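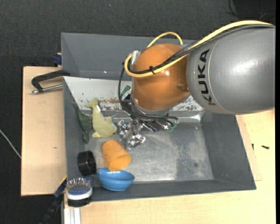
November, 9:40 p.m.

Spent the evening on the Joly chapter again. I have the founding of the store at Norkbridge more or less settled now. He rented the front room of a chandler's shop, sold thread and buttons, and took the whole building 8 years later. The county directory and his own ledger agree on that, so I'm leaving it alone.

The mail order side is harder. Rocío Nina sent me scans of the first catalog this morning. It runs to 112 pages, most of them gloves and bed linen, with a page of instructions on how to measure your own head for a hat. Prices are printed, no haggling, and freight is paid on anything over 5 dollars. I had written that he copied the freight rule from a rival in Trivbridge. The catalog has an earlier date than the Trivbridge one, so that paragraph has to go. It was a good paragraph.

Called Armelle Poulain after supper about the partner, Jidov. She has read his letters and thinks he put up most of the money for the second store. Joly was 29 then and owed the bank for stock he hadn't sold. She doesn't think Jidov was pushed out, as the family always said. His last letter asks for his share in cash and gives his sister's address. I'd like to see it before I change anything — she will copy it when she is next at the archive.

Wrote two pages and kept one. Still no idea where he went to school. Need to pay the library for the microfilm, and return the atlas.

Bed early. Back hurts from the chair.

Recent entries
The Norkbridge ledger, second try
Button prices
A letter from Armelle
Notes on the Trivbridge store
Rain, and no writing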